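Kavwood Demonstration Kit, second release: a review after nine weeks

Posted 2021-08-03

I put off buying this for most of a year. The sales page says you can gather "training-ready" examples on your first afternoon, and I have been in this line of work long enough to read that kind of sentence with my hand over my wallet. Our shop was between projects, the old recording setup had started dropping joint readings again, and Diane Fortin talked me into a trial unit with a promise that she would do the returns paperwork if it went badly. So we used it on the job we already had, which is drinks out of a glass-door fridge, one item per episode, arm teleoperated by a person and everything logged.

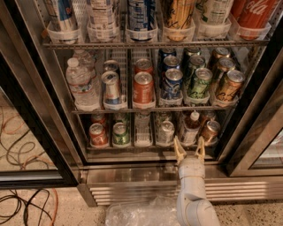
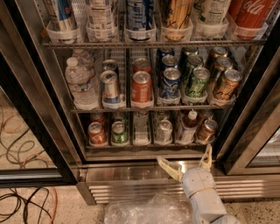
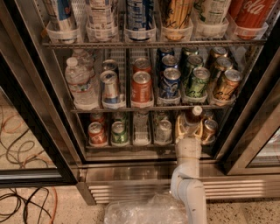
The fridge task, from the head camera. Same arm, same shelves, three different moments.

Some background on what is in the box, as the listing is vague. You get the leader arm (the one you hold), a clamp for the bench, a foot pedal, a head camera bracket, a box that keeps all the clocks together, and a license for the recording software, which is called Urnix and which I will complain about at length further down. You do not get a follower arm. You do not get a gripper. If you were hoping for a whole station, read the listing again, slowly, because I know two people who missed it.

Setup

The manual says ninety minutes. It took us a day and a half. Most of that went on the camera bracket, which has one good joint and one bad one. The bad one is the tilt. It holds fine until you bump the mast, and then it sags by a degree or so, and you may not see the sag until you are going back through the recordings and notice that the top shelf has crept up out of view. We lost a full morning's worth to that. I put a stop screw through the plate and have had no trouble since, but at this price I shouldn't be the one drilling holes.

The clamp is excellent. I have nothing bad to say about the clamp.

The leader arm

Better than I wanted it to be. The joints are smooth, the weight is well balanced, and the finger trigger has enough travel that you can close slowly on something and feel where you are in the stroke. On our old rig the gripper was basically open or shut. For cans that was tolerable. For a bottle standing behind a shelf rail, with a plastic divider on each side, it made for ugly episodes with a lot of bumping, and a policy trained on ugly episodes will cheerfully learn the bumping too.

The bottom shelf is where I would judge any leader arm. The approach is low, the rail is in the way, and the item has to go up before it can come out. New operators pull straight toward themselves, hit the rail, back off, and try again. With the Kavwood arm they still do that, but they stop doing it sooner. I'd put that down to the wrist, which has a light spring that brings it back toward level. You can turn the spring off. Don't.

There is no force feedback. The brochure uses the phrase "natural feel," and I would like to meet whoever approved it. You are working by eye. If your job involves anything you can crush, plan on a lot of practice runs that you throw away.

The recording software

Urnix does the main thing well: the streams line up. I checked this properly, with a flashing light in view of the camera and a tap on the gripper, and the offset stayed put over a long session. That alone puts it ahead of what we had before, and ahead of the Afolabi logger we rented last October, which drifted.

Now the complaints.

Labeling. After each episode it asks whether the attempt was a success or a failure, and those are your only choices. A good half of what I care about lives between the two. The operator got the bottle but knocked the can next to it. The operator got the bottle on the second try. The operator went for the wrong lane, noticed, and corrected, which is a very useful thing to have in a dataset and a very bad thing to have marked the same as a clean pick. There is a free text field, and it is four clicks down. People stop using it by lunchtime.

The pedal. A press starts the recording and a press ends it. A press that is slightly too long throws the episode away, with no warning and no way to get it back. Support told me this was "by design," and I asked them whose.

File sizes. The defaults are set for somebody with endless storage. Turn down the camera quality before you do anything else. We saw no difference in the trained policy, though I will admit we only compared on one task.

The scene checklist. This is the feature they push hardest, and I have mixed feelings. Before each batch the software shows you a suggested arrangement: swap these two items, empty this lane, shift the base of the arm. The idea is that your examples don't all look alike. I agree with the idea. Variety in the starting position of the arm did more for us than any other single change, and the checklist nags you into it. But its suggestions for the shelves are made by something that has plainly never stocked a shelf. It once asked us to put the tallest bottle on the shelf with the least headroom, three batches running.

It also has no opinion on which things ought to stay messy. We leave cables and packaging wherever they end up, on purpose or out of laziness depending on who you ask. A policy that has only seen a swept floor may get strange ideas the first time somebody drops a bag. The checklist wants the area tidied before every batch. I unticked that one.

What we got out of it

Over the nine weeks we recorded 1,066 episodes. After going through them by hand, I kept 664. That will sound like a terrible rate to some people, so let me break down where the rest went. The biggest group was the sagging camera. Next was operator practice, which I never intended to keep. Then came the episodes where the operator fumbled so long that I didn't want the thing learning from it. The pedal gets the blame for none of these, as the ones it ate are not in the count at all.

The kit's own quality filter, left to itself, would have kept nearly all of them. It checks for missing data and for jerky motion. It does not know that the camera is pointing at the wrong part of the fridge, and it doesn't know a hesitant pick from a good one. The sales page calls this filter "automatic curation." Please look at your own recordings. Sit down with a cup of coffee and watch them at double speed. It's dull, and I've never found a substitute.

As to whether the policy we trained is any good: it is better on cans than on bottles, better on the middle shelf than on the bottom, and poor with clear plastic. I could have told you all of that before we started. The front cans are big, bright, and easy to tell apart. A clear bottle behind a rail, in a clear bin, under a shelf that shades it, is a hard thing to see for anyone. I don't hold this against Kavwood. I do hold it against the case study they mailed me, in which every object was a colored block.

Compared with the alternatives

The Cernovbridge set is cheaper and comes with a better camera mount. Its leader arm is stiff, and my forearm hurt after an hour. If you have one operator doing short sessions, it could be the sensible purchase. If you have several people taking turns, their arms will make the argument for the more expensive one.

Building your own is still possible. We did that the first time. The parts were cheap and the time wasn't, and the bit we never got right was keeping the clocks together. If you have somebody on staff who enjoys that sort of problem, give it to them. Ours left.

Support

Three tickets. One answered the same day, and well. One answered with a link to the manual page I had quoted in the ticket. One is still open - that's the pedal.

Would I buy it again

I kept it, so I suppose Diane is off the hook for the paperwork. But I kept it for the arm and the clock box, and if those two were sold separately I would have bought them and left the rest on the shelf. The software is adequate. The claims made for the software are not. First-afternoon data is a fantasy with this kit or any other: our first usable batch came in the second week, and the operators were visibly better in the fifth than in the second. Budget for that in hours, and don't let anyone train on week one to please a manager.

Good: leader arm, wrist spring, trigger travel, clamp, stream timing.

Bad: camera tilt joint, pedal behavior, two-choice labels, default file sizes, the word "curation."

3 out of 5. I'd go up to a four if they fix the pedal, and I've told them so.

Update, same day: a reader asks whether the bracket screw is a standard size. It is not. The spare they sent me didn't fit either, so measure yours before you order.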